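How to Paint an Old Table Matte White (and Keep It Looking Nice)

Posted by Chiharu Tamura, 5 March 2018

My neighbor Kazue Hosoda gave me her old dining table in January when she moved to a smaller apartment, and I have to tell you I nearly said no. It was orange. Not a pretty orange, either, but the kind of shiny orange varnish that shows every fingerprint and makes your dinner look a little bit sick. It was a good solid table, though, 62 inches long with a plain square edge, and it turned out to be just the right size for my sewing. So I painted it white, and several of you have written to ask how I got the top so smooth. I'll go through the whole thing, and I'll try not to wander off too much (you know how I am).

What you'll need

A screwdriver and a bowl for the screws
Dish soap, a bucket, and a few old rags
Sandpaper: medium, fine, and a few sheets of 400 grit
Wood filler and a putty knife
Stain-blocking primer
Matte white paint made for furniture or cabinets
Clear matte water-based topcoat
A small foam roller, spare covers, and a two-inch angled brush
An old sheet for the floor

Step 1: Take it apart as far as you sensibly can

If the legs unscrew, unscrew them. I put the top across two sawhorses and stood the legs in the corner on a piece of cardboard. Put a bit of masking tape on each leg and number it, and write the same number on the underside of the table. I skipped this with a nightstand years ago and it has wobbled ever since, poor thing.

Step 2: Wash it, then wash it again

A dining table has years of butter and furniture polish on it, and paint won't stick to either one. Use warm water with a good squirt of dish soap, then go over it with a rag and clean water. Pay attention to the underside of the edge, where people rest their hands. Mine came up brown on the rag three times! Let it dry overnight.

Step 3: Fill and sand

Press wood filler into any dents or deep scratches, leave it slightly proud, and let it harden for as long as the tub says. Then sand the entire top with the medium paper, going with the grain. You don't have to get down to bare wood. All you want is to take the shine off, so that when you crouch and look across it toward a window there are no glossy patches left.

Follow with the fine paper, vacuum up the dust, and wipe everything with a damp rag. Please wear a mask for this part. If your table is old enough that it might have lead paint on it, test it before you sand anything at all.

Step 4: Prime

This is the step people want to leave out, and I understand, but an old varnish can bleed yellow through white paint weeks after you think you're finished. Brush the edges first and then roll the top in long, overlapping passes. One coat was not enough for my orange friend. I did two, with a light sanding in between, and there was still a faint pinkish spot near one end that I went back and dabbed separately.

Step 5: Paint in thin coats

Thin, thin, thin. My cousin Sayaka Oda paints furniture for her shop, and she told me to pour out half as much paint as I thought I needed, and then to roll it out until the roller sounded dry. Start at one short end and work toward the other, keeping a wet edge the whole way. Once you've passed over a spot, leave it alone — going back to fix a bubble after it has started to set is how you get those little ridges.

I put on three coats. Check for drips along the edges 20 minutes after each one, while you can still catch them with the tip of the brush. When each of the first two coats is properly dry, rub it very gently with the 400 grit and wipe off the powder. That's the secret to the smoothness, if there is one.
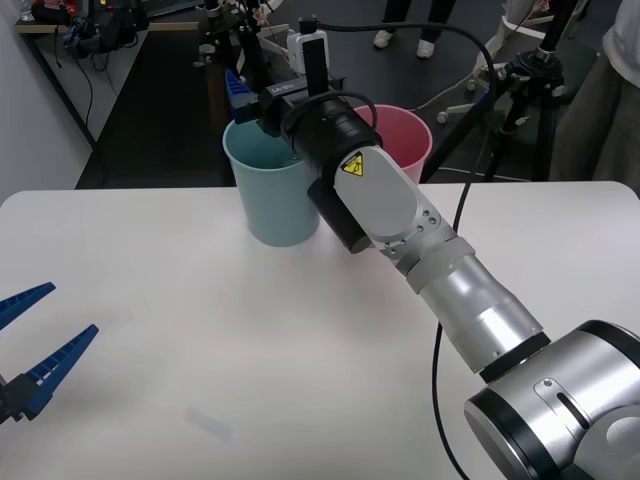

A smooth, matte white tabletop against a dark floor.

Step 6: Seal it

Matte paint marks easily, so a working table needs a clear coat. Make sure yours says water-based, as the oil kind tends to go amber over white. Stir the can slowly and don't shake it. I used two coats on the legs and three on the top.

Step 7: Wait longer than you want to

The table will feel dry in a few hours, but the finish underneath is still soft for a good while. I kept mine bare for a week and then used it gently, with a cloth under the sewing machine, until the month was out. Mahtab Karimi wrote to me last year about a desk that had a perfect ring from a plant pot on day four, and the only cure was sanding that end and starting over.

Looking after it

Wipe it with a soft damp cloth and skip the scrubbing powders. Pencil comes off with a white eraser. Tea will come off if you get to it soon. For chips, save a little of the paint in a clean jam jar with the name of the color on the lid, and touch them up with a small artist's brush, then a dab of topcoat the next day.

I'm doing the chairs next, once it's warm enough to work with the garage door open.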